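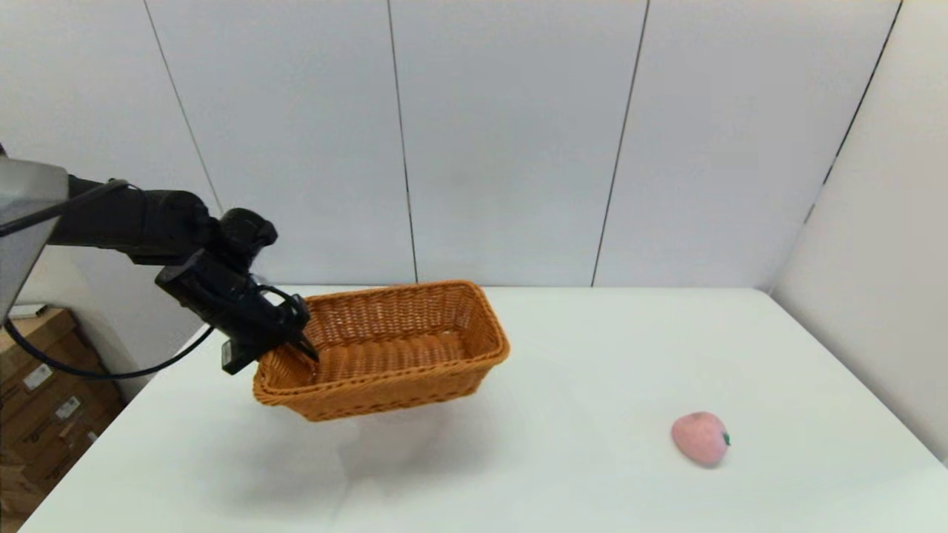

What makes a good basket for a shared table?

A shallow one with straight sides and no lid, so that people can see what is in it and reach it without tipping everything out.

The answer came from the coordinator of the household items program at Inham, the residential training center where new tenants spend their first weeks learning to run a kitchen and keep a room in order. The center buys its woven ware through Vasiliauskas, a small supplier, and replaces it every October.

The coordinator has held the post since the program was known as Skillidness, a name still printed on the cupboard labels. At that time most storage was in lidded plastic boxes. "Things went into them and stayed there," the coordinator said. "We would find bread at the bottom, or a set of keys that a tenant had already paid to replace."

The change to open baskets was made over one summer. The first order was for 100, and the inventory now stands at 253, divided between the kitchens, the linen room and the teaching room. Two sizes are kept. The smaller is used for fruit and bread, the larger for folded towels.

Asked about care, the coordinator was brief. "Shake them out, brush along the weave, and wipe the rim with a damp cloth. We do not soak them. They are left to dry on a rack, away from the radiator."

Lifting is taught as well. Tenants are shown how to take a loaded basket with a hand at each end – a full one held by a single side puts all its weight on a few strands of the rim. "The rim is the first part to fail," the coordinator said. "Once it opens, we move the basket to the linen room, where it can hold cloths for another year or so."

The center does not insist on one arrangement. Tenants in the Islow wing keep their baskets on the table through the day, while other kitchens clear them to a shelf after each meal. "I prefer a clear table myself, but I have stopped saying so. It is their kitchen."

The next order will include a few baskets with handles, requested by tenants on the upper floor. The coordinator has asked for samples first. "The last handles we tried were too high for the shelves, and we had to send them back."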